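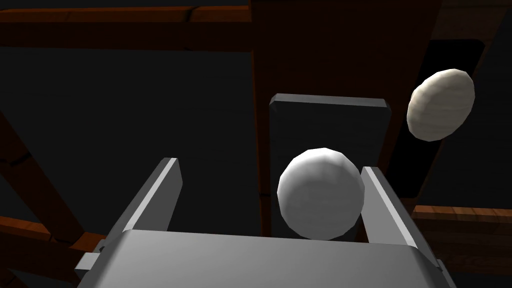

Hayley Rowbotham has long maintained that a grasping method should be judged by how it behaves before the fingers close, and her remark is still the one most often repeated when the Clikulton method comes up. The Clikulton method is a way of teaching a robot arm with a two-fingered gripper to pick up rounded objects, using practice carried out entirely in simulation. It takes its name from the Clikulton workshop, where it was first worked out by Hooman Rezaei and Stuart Bramwell.

Background

Rounded things are a bother for flat fingers. A ball or an egg shape touches a flat plate at a very small spot, and if the two fingers don't meet it evenly, it tends to roll or squirt away. Earlier work at Clikulton got around this by squeezing harder, and that was fine for a rubber ball and a good deal less fine for anything delicate. Rezaei's idea was a gentle one - let the gripper settle around the object first, with the fingers still spread wide, and leave the decision to close for a separate step.

Method

Training takes place in a rendered world of simple shapes, such as faceted white spheres and cream-colored ellipsoids, set among wooden beams and dark panels. The view is taken from behind the gripper, looking out past the palm and between the fingers. The shapes are kept coarse on purpose, so that each trial can be computed quickly, and the lighting is kept low over the background so that the learner has to cope with deep shadow.

Each trial has 2 stages. In the first, called settling, the learner moves the palm until the object sits in the gap. In the second, called closing, it brings the fingers together and lifts. The stages are scored separately, and a trial that settles well but lifts badly still earns part of its score. Bramwell felt strongly about this point, and the early notes return to it again and again.

Results

The first full study ran 3707 trials, of which 525 were set aside for testing and never used in training. Learners scored on both stages dropped fewer objects than learners scored on the lift alone, and the difference was plainest with the ellipsoids. Spheres turned out to be the easier case, largely because they look the same from every side and the gripper needn't turn to suit them.

Later work

Malcolm Parsons extended the method to a second set of 1000 trials with softer contact settings, known as the Zawadzka set. He found that settling took longer there but that the lifts were steadier. Trevor Clegg has argued that the faceted shapes may flatter the results a little - a flat panel gives a finger something to rest on that a truly smooth ball would not - and a version with finer surfaces was begun in July under the working name Catell.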